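Working Practice for Robot Arms in Domestic Kitchens
Speaker notes, Galtville session, 15 Feb 2020 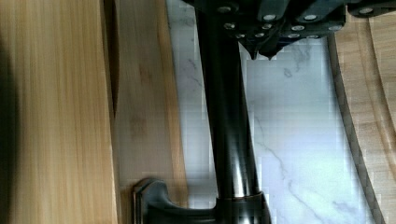

Slide 1. Gripper above a dark kitchen tap, with a veined white marble worktop behind.

Opening. Welcome delegates on behalf of the Jemon working group. State that the talk covers the third draft of the Jemon code of practice, which applies to single-arm machines used in kitchens and utility rooms. It does not cover factory cells or machines that travel between floors. Copies of the draft are on the side table. Comments received before the end of October will be considered for the next issue.

Stay on slide 1 while introducing clause 4, on fixed fittings. Draw attention to the pointed fingertips and to the polished spout close by them. The code treats a tap as a fixed fitting, in the same class as a door handle or a wall socket. A fixed fitting cannot move out of the way when it is touched, and the full force of the arm may pass into it. Operators used to handling loose objects tend to underestimate this.

Clause 4.1, approach speed. Within 300 mm of a fixed fitting, the arm is to travel at its reduced speed setting. The setting must be chosen before the task begins and written on the task sheet. It is not to be raised during the task, even where the operator judges the path to be clear.

Clause 4.2, clearance. The fingertips are to remain at least 30 mm from the fitting until the operator has confirmed the intended point of contact. Members asked at the last meeting whether this could be relaxed for padded fingertips. The working group has decided that it may not. Padding wears, and the draft has no agreed test for worn padding.

Clause 4.3, levers. A lever handle is to be moved only in the direction for which it was made. Where the direction is not plain from looking at the fitting, a person must try it by hand first. Point to the lever at the base of the tap, with its squared end plate. Levers of this general form are sold with several different movements, and the operator should not assume.

Pause for questions on clause 4. Allow five minutes.

Clause 5, surfaces. Remain on slide 1. Marble and wood meet at several points beside this tap, and the code asks for each surface within reach to be listed separately. The list should record the material, any raised edge or groove, and any damage found before work. Glossy finishes are to be noted as well, as reflections can mislead a camera carried on the wrist. The Tai trial site kept such lists from the start. The Vutasar site did not, and later had difficulty in settling whether marks on a worktop were old or new.

Give the figures from the two sites. Together they logged 623 supervised tasks. Contact with a fixed fitting outside the planned point was reported in 51 of them. The working group does not regard this as a failure rate, and delegates should be asked not to quote it as one. The reports include light touches that left no mark. They were counted because clause 7 requires every unplanned contact to be reported, whatever its result.

Clause 6, water. The supply to the tap is to be turned off at the valve for all training and set-up work. It may be turned on for a task only when a second person is present and can reach the valve without passing through the working area of the arm. If asked about remote shut-off devices, explain that these are permitted in addition to the second person but do not replace that person.

Clause 7, reporting. Read the clause aloud in full. Reports go to the site supervisor on the same day. The short form at Annex B is sufficient where there is no damage. The long form must be used for any chip, scratch or leak, and the task may not be repeated until the supervisor has signed it.

Matters still open. The group has not agreed wording on shared homes, where one household may consent and another may not. Nor has it settled how often an operator should be reassessed. Invite written views on both points.

Close by giving the address for comments printed inside the front cover of the draft, then hand back to the chair.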